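How to Budget for a Two-Arm Tabletop Robot Setup

Updated June 28, 2024

Most first budgets for a small robot bench go wrong in the same way. The arms get priced carefully and everything else goes under "misc." This page covers how we plan a two-arm station for cloth handling, start to finish, with a spending cap of $2000. The same steps work for other light tabletop jobs.

Step 1. Write down the task first

One sentence is enough. Ours was "fold and flatten small pieces of fabric on a table." That told us we needed two arms, low payload and enough reach to meet in the middle. If your sentence needs an "and then," price the first half only and come back to the rest next year.

Step 2. Price the arms as parts

Printed arms with hobby servos are sold as kits or can be sourced piece by piece. We got quotes for full kits from Derwood and Reveo, then built our own parts list to compare. Our list came to $821 for the pair, with filament and servos included and printing time left out. Ask each seller whether the motor boards and power supplies are in the price. One of our quotes had neither.

Check the price of a single replacement servo too. Order two spares with the first shipment and you pay shipping once.

Step 3. Plan the table

The arms need a flat, rigid surface with clear space between the bases. Put a cloth where you expect to work and check that both grippers can get to it before you drill or clamp anything. Leave space beside the table for cables.

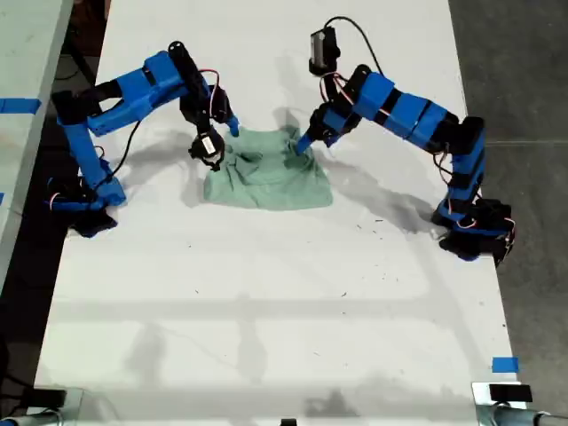
Two printed arms at work on a mint-green cloth. Clamp brackets hold the lower corners of the table.

Clamps and painter's tape are cheap, and both belong on the list. Use the tape to mark positions so the station can be put back the same way after a move. We allow $33 for the two together.

Step 4. Add the items that get forgotten

Power strip and cable ties
Extra servo leads
Spare gripper fingers
A computer, if you can't reuse one
Test materials (old towels are fine)

Step 5. Set the reserve

Hold back 20 percent of the total for repairs and reorders. Keep it on its own line so it doesn't get spent on upgrades. On our last build, over half of it was gone by August, mostly on servos.

Step 6. Order in two rounds

Buy one arm, assemble it and run it for a couple of weeks. Then order the second with any changes. If you are using a purchasing system such as Ollo, enter both rounds at the start so the second one doesn't need a new approval. Yeoh brackets can wait for round two, as they ship quickly and you'll know your table thickness by then.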